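The workshop at Murkside has had a robot arm on the long bench since December, and Hina Awan's group would like the rest of us to be more excited about it. I went along with a notebook and a bad attitude.

## Bench report: the arm learns housework, supposedly

The plan, as Hina tells it, is to build a cheap tabletop arm that can clear up after a meal. Before it touches anything real, it practices in a simulated apartment on Bijan Pakzad's computer. The apartment comes with the simulator. The arm, its joints and its bad habits are typed in by hand from measurements of the real thing, and that's where most of the work has gone.

I asked why a shared workshop with a waiting list for the drill press needs a pretend apartment at all. Bijan's answer was that a pretend arm can swing into a pretend wall all night and no one has to buy a new gearbox. Fair enough. They have bought 2 gearboxes already, and neither of them came out of the simulator budget.

What I object to is the word "ready." The sign-up sheet by the door says the simulated arm is ready for the kitchen routine. I sat through 10 runs of the thing. In 7 of them it did something I would call useful if I were feeling generous, and in the others it waved at the air until Bijan pressed stop. A success in there also tells you very little about a real counter with crumbs on it. The simulator's friction numbers are guesses, and Ehsan Nikzad, who made most of the guesses, was quite cheerful in saying so.

Bijan gave me two views from inside the apartment for the newsletter.

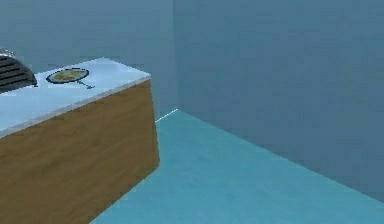

A pale counter with plenty of clear space on it, then a window over a city and a pet bed on the floor.
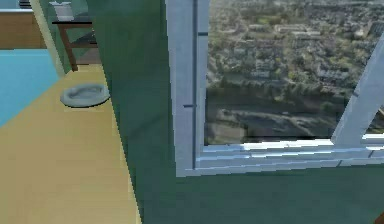
## What it would take to convince me

I put a short list to the group and they took it better than I expected.

- Run the same routine on the real arm, on the scratched bench by the sink, and write down every failure. Hina agreed to this one right away.
- Stop tuning the simulation to match a good day. Negin Bakhtiari has a log of 23 real arm movements, including the ugly ones, and it ought to be the yardstick.
- Change the lighting and move things about between runs. A program that can only find a dish in one spot has memorized a spot.
- Put a real emergency switch on the real arm. The present one is a power strip behind the paint shelf, and you have to lean past the arm to get at it.

Ehsan says the last item is mostly done. He showed me a switch in a bag. I'll count it when it's screwed to the bench.

To be fair to them, the wiring is far neater than it was in winter, and the shoulder joint no longer droops when you cut the power. Negin rebuilt it with a proper brake and a lot of patience. If the newsletter gave prizes for brackets she'd get one from me. I still wouldn't let the arm near a plate I liked.

The group is asking for more bench time and for somebody who knows motor controllers. Shahla Jafarzadeh keeps the booking sheet, so ask her about both, and bring your own stool.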